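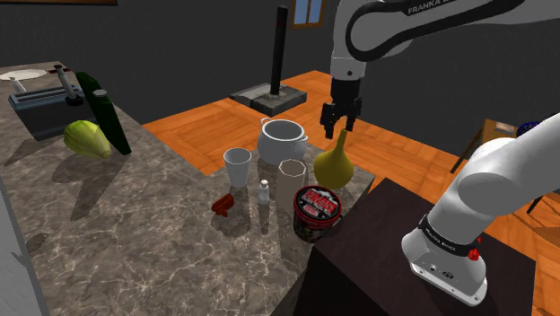 Letgate planning kit, review after 6 months

I bought Letgate for our small lab because we must plan the money before we buy a second arm. You build a kitchen in simulation, put the arm in it, and the budget sheet counts hours and spare parts. My colleague Duygu Kırmızıgül made 28 layouts with it. In 13 of them the arm did not have enough space near the wall, so we changed our order to a different pedestal. This alone paid for the license.
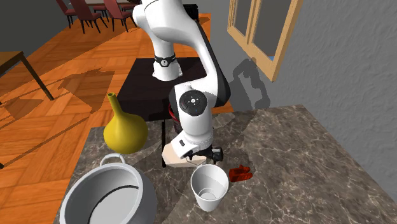
Gripper over the beige block, with the paper cup in front.

Weak points: the price list is updated only in July, and export to Arkness is slow - 27 minutes for one layout. Support answers politely but late. I would buy it again, but only the basic version.

Yiğit Demirtaş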